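Fleltier – Soft Goods & Storage

Home > Playroom > Baskets > Mamix White Perforated Basket

Mamix White Perforated Basket

Glossy white plastic, round holes in the sides, thick rounded rim. In stock. Ships from the Bermúdez warehouse, Monday to Friday.

Item no. 256
Sold singly or in packs of 8
Max load 30 lb

Quick version

Plain white basket for soft toys, puppets, bath stuff, socks, whatever is on the floor right now. Smooth inside. Holes let air through. Wipes clean with a damp cloth. Stacks inside itself when empty. No lid, no wheels, no liner. Lid is separate, see bottom of page.

Been selling this one a good while now and it's still the basket we reorder the most. The September batch went fast, so if you tried to buy and got the out of stock notice – it's back, try again.

What people use it for

Soft toys mostly. Fleece, plush, knitted things, the stuff that ends up in a heap behind the sofa. The inside is smooth so fabric doesn't snag going in or out. Hand puppets do well in it, they flop over and sit on the bottom and you can see what you've got without digging.

Also good for:
Hats and gloves by the door
Dish towels
Clean cloths in a classroom
Dog toys (soft ones, see note on chewing)
Bath toys, once they've been squeezed out
Costume bits

Not so good for small stuff. Beads, tiny bricks, doll shoes – some of it will find the holes. Use the Mamix Solid Tub for those, same color, no holes.

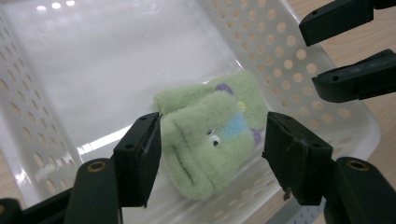

Mamix White Perforated Basket with a pale green fleece toy. Toy not included.

We get emails about the toy. Not ours, we don't stock it, please stop putting it in the order notes.

About the holes

Round, in even rows along the side walls. Air moves through, so a toy that came out of the wash a bit damp isn't sitting in a sealed box. Still, dry things properly first. Basket is not a drying rack and we won't replace a plush that went musty because it went in wet.

The holes go low as well, so anything drippy will drip onto whatever is underneath. Put a towel or tray down if you've got a wood floor or a nice table.

The edges of the holes are smoothed at the factory. If you find a rough one, send a photo and we'll swap the basket. Doesn't happen often.

About the rim

Thick and rounded all the way along. Comfortable to grab, even for small hands, and it doesn't dig in when you carry a full one upstairs. No separate handles to snap off. Labels clip over it fine – the Starnex clip labels fit, the wide ones not the narrow ones. Narrow ones pop off.

Cleaning

Damp cloth, drop of dish soap, wipe, done. For lint and fluff (fleece sheds, especially the fuzzy kinds) a dry microfiber cloth first, then the damp one. Crumbs in the holes come out with an old toothbrush or under the shower.

No scouring pads please. It's a glossy finish and it will scratch, and once it's scratched the dirt sits in the marks. No bleach either. Not dishwasher safe, the bottom rack is too hot and the base bows. Top rack doesn't fit it, people have tried.

Crayon comes off with a little cooking oil on a paper towel. Permanent marker mostly does not.

A note on puppets and plush

Asked our buyer Firouzeh Naseri for this bit as she has sold more puppets than the rest of us put together. Her notes, more or less as she sent them:

"Don't pack them in tight. Fleece holds a crease if it's squashed under weight for weeks. Put the heavy ones at the bottom, floppy ones on top. Anything with stitched on ears or patches, lay it face up so the trim isn't getting bent. Matted patches – soft brush, go gently, short strokes. Don't iron fleece. Ever. Check the eyes now and then if little ones are using them, give each one a tug. Loose eye, take it out of the basket and sew it or bin it."

She also says one basket per kind of toy works better than one giant basket for everything. We'd obviously like you to buy more baskets but she does have a point, tidy up is quicker when the puppets go in the puppet basket and that's the end of it.

Packs

Single – one basket, ships in a plain carton.
Pack of 8 – nested, paper between each. For classrooms, libraries, daycares. Cheaper per basket, price shows in the cart once you pick the pack.
Bulk – we've done school orders up to 2000 baskets. Email for a quote, allow extra time, don't put it through the cart or the system splits it into a mess of small parcels.

Mixed packs with the Solid Tub are possible, just write it in the order notes. That's what the notes are for.

Delivery

Orders in before noon go out same day, after noon next working day. Baskets nest so a pack isn't much bigger than a single. Signature not needed unless you ask for one. We can't deliver to PO boxes with packs, singles are OK.

If a basket turns up cracked, keep the carton, take a picture, email within 30 days. We send a replacment first and sort out the carrier after.

Returns

Unused, 30 days, any reason. You pay postage back unless it's our mistake. Used baskets we can't take, sorry, not even lightly used ones.

Common questions

Does it come in other colors?
White only in this style. Solid Tub comes in white and gray.

Will it fit a cube shelf?
Depends on the shelf. Measure the opening first, then check it against the size sheet linked under the price. The rim is the widest part so go by that and leave a finger of space each side.

Can I stack full ones?
No. They nest when empty, they don't stack when full. Without a lid the top one just sinks into the toys.

With the lid then?
Two high, light things only.

Can a toddler sit in it?
They will try. It's not made for it.

Is it OK outside?
Short spells fine. Left in full sun all summer the white goes yellowish. Bring it in.

My dog chews everything.
Then keep it up high. Plastic rim versus dog, dog wins. Chewing isn't covered.

Does it smell when new?
A little, on opening. Wipe it over and leave it out of the carton for a day.

Goes with

Mamix Snap Lid, white
Mamix Solid Tub, white or gray
Starnex Clip Labels, wide
Starnex Shelf Liner, stops it sliding on a slick shelf – cut to size with scissors

Page updated 10 October 2019. Lid stock is low this week, more on the way. Ask if you need a big number of them before you order teh baskets.

Fleltier customer desk – email is fastest, phone line is open mornings only.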